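Call for Participants: Winter Knitting Group, Nevden

Published Thursday, September 6, 2018

The Gallardo Textile Workshop is looking for 12 people who want to knit with us from this fall until the end of January. We will make warm hats, scarves and mittens for the winter store of the Clarnano shelter, and at the same time we will write a small book of patterns that beginners can follow without a teacher. Participation is free and we give the yarn.

You do not need to be an expert. In the group of last year we had people who knit since childhood and two people who learned to purl on the first evening. What we need is that you can come regularly, because each pattern is tested by more than one person, and if somebody disappears with half a mitten we have to start again.

Where we meet

The meetings are in our rooms at 86 Skerkurow Street, second floor, every week from six to eight in the evening. The door downstairs closes at half past six, so please ring the bell marked Gallardo if you arrive later. There is an elevator. Tea and coffee are in the kitchen, and you can bring your own food but please eat it in the kitchen also, we had bad experiences with tomato soup and light colored wool.

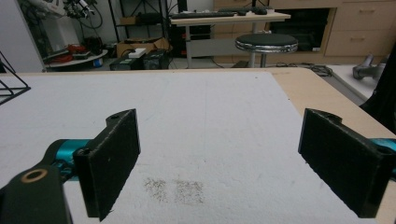

A work table, light wood with a white cover.

What you will do

In the first month everybody makes one simple hat from the same pattern. We compare the sizes, and you will be surprised how different they come out. After this you choose if you want to continue with hats or change to scarves or mittens. You knit at the meetings and also at home, as much as your week allows. For each finished piece you fill in a short sheet: which needles, how many stitches, how much yarn, where the pattern was not clear. Please write everything that confused you, even if it seems a small thing. These notes are for us as useful as the hat.

At the end of January we wash and sort all the pieces and bring them to Clarnano. Last winter the shelter received 636 pieces from all the groups in the area.
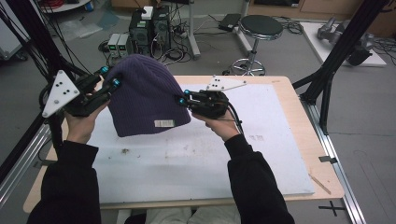
Who can apply

Adults of any age who live in Nevden or can travel here easily. You should know how to cast on and make a knit stitch, or be ready to learn it at one of the 2 open evenings before the group starts. Instructions are in English, but we have people in the house who can help in Spanish. Left-handed knitters are very welcome — until now all our patterns were tested only by right-handed people and we know this is a problem.

If you prefer crochet, please wait for the spring group.
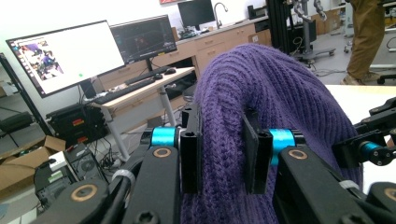
The patterns for hats are all in rib this year, because rib stretches and one size fits many heads. We ask you to use thick yarn, so the work goes fast and the hat is warm. Look at the deep violet knit in the photo, where the stitches stand in clear vertical columns: your rib should also be easy to read like this, so that you can find a mistake before you are ten rows past it. Very dark yarn is harder to see in the evening, and beginners should ask for one of the lighter colors.

How to apply

Write a few lines to Macarena Olmedo at the workshop, or leave a note in the box by the entrance. Tell us your name, how long you knit already, which evenings are impossible for you, and if you are allergic to wool (we have also cotton and acrylic). A photo of something you made is nice but it is not necessary.

We answer to everybody within two weeks. If there are more people than places, we keep a waiting list — usually one or two places become free after the first month.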